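About Skadness

We build software for robot hands and then ask them to do chores. Our demo reel runs 22 seconds. The reel of everything else is much longer and has more sighing in it.

The company started in July in one room, under the name Drosness, which customers kept spelling as a skin condition. 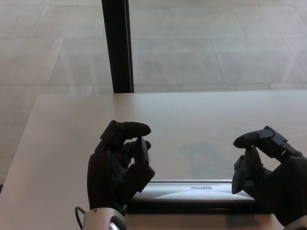

Can machines do the office odd jobs yet? Some of them, slowly, if you leave the room tidy. Our Cineo test set has 700 small tasks on it, from stapling to folding dish towels, and we publish the failures with the rest. Laundry is still yours. Ask us again in 2 years.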